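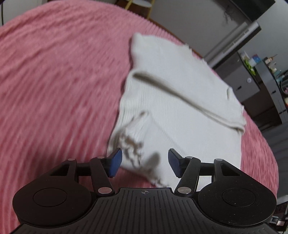
Zomlow hand tool, notebook, November

Hand-held gripper, second linkage set. Same parallelogram geometry as the first set, new pins, pads re-glued. Today: soft goods on the bed in the back room, one knit garment, white, ribbed. Blanket underneath is also ribbed, so contrast in texture is poor but contrast in color is good.

Setup
Trigger spring: the softer Nidov one. Stiff one is in the drawer with the old pins.
Pads: blue, full length, wiped with alcohol before the first run.
Logging on from 10:20. Crosshair mark on the body used as the reference for the overlay, as before.

Runs
138 closures logged, 5 of them thrown out (trigger released early, my fault). Approach from above, fingers straddling a fold, then close. Long rolled folds are easy to line up on. Flat single-layer areas are not. The pads skate over the ribbing until they catch a ridge, and then they take up more cloth than I want.

Edges behave differently again. A curled edge stands up by itself, so the jaws can come in on both sides without pushing down into the blanket. Kept the wrist lower for these.
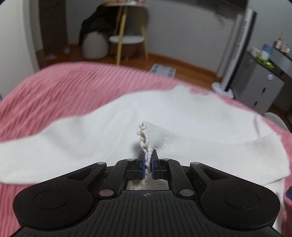

Jaws closed on the curled knit edge, garment spread on the blanket.

Blanket pickup is the main fault mode. With the tips pressed down hard, the pads collect both layers and the log shows a wider final gap. Threshold in the Latuheru script is still the one from the towel runs and flags too late. Changed it from 169 counts to 138, will rerun the old logs against it before trusting it.

Mechanical
Left lower pin has some play at full close. Right one is fine. Itzel Carrillo turned both on the same stock, so I suspect the hole in the printed arm and have left the pin alone. Reprint the left inner arm with the hole 5 hundredths under and ream to fit.
Black parts show every speck of dust. Cosmetic, ignore.
Grooves on the body panel are good for grip, keep them in the next revision.

To do
Reprint left inner arm.
Rerun towel logs with the new threshold.
Try the pads 10 mm shorter. Itzel thinks the tips will get under an edge more cleanly. I think we lose hold on thick folds. Cut one pair and see.
Return the Flasodard calipers to the shared bench.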